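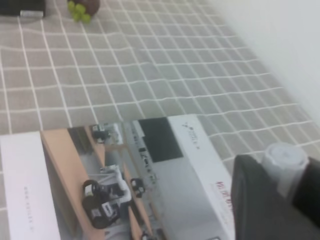 Keyboard Lab and Mix Room: Safety and Equipment Checklist
Inspection date: March 31, 2025
Site: Buenaventura, ground floor
Marks: OK / Fix / Out of use

Power and cables

1. Power strips mounted off the floor: OK
2. No strip plugged into another strip: Fix
Comment: Two strips chained behind the Pokavo synth. Separated during the visit, but the bench needs its own outlet.
3. Power supplies match the unit they feed: OK
Comment: Supplies are now tagged with the keyboard number. Keep the tags on.
4. Cords free of cuts and tape repairs: Fix
Comment: Cord on station 4 has tape near the plug. Replace it, do not retape.
5. Walkway cables covered: OK

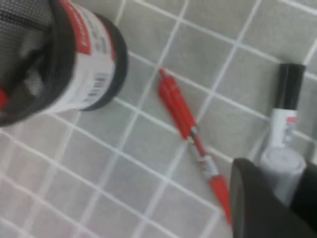
Container with printed label and barcode.

Stands and racks

6. Keyboard stands locked and level: Fix
Comment: Station 2 stand slips one notch when leaned on. Keyboard taken down.
7. Rack screws tight: OK
8. Vents clear on rack units and computers: Fix
Comment: Dust on the intake of the Humatitz interface. Clean before the June session block.
9. Monitor speakers secured on pads: OK
Comment: Left pad is worn but holding.

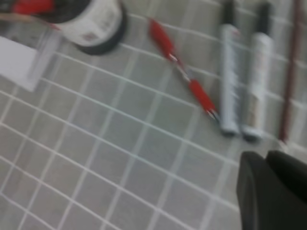

Buenaventura Music Technology Department

Sound levels and computers

10. Monitor level limit set at the controller: OK
11. Headphone amps start at zero: Out of use
Comment: Channel 3 comes on at full volume. Knob taped down and marked.
12. Planemetti plug-in host opens without errors: OK
Comment: Full scan found 903 presets on each machine. Scan took longer on station 5, same result.
13. Session drive has at least 200 GB free: OK
Comment: 700 GB free. Old student sessions can stay until June.
14. Backup drive unplugged and stored after use: Fix
Comment: Found still connected. Last backup lists 2,767 files and opens normally.
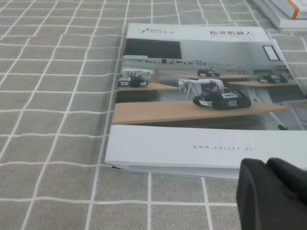 Booklet with a glossy cover, on the gray grid tablecloth.

Room

15. Exit path clear: OK
16. Extinguisher in place, gauge in green: OK
17. No drinks on keyboard benches: Fix
Comment: Ring marks on station 1. Sign has fallen off the door again.

Recheck items 2, 4, 6, 11 and 14 before the room is booked for evening use. Station 2 stays closed until the stand is replaced.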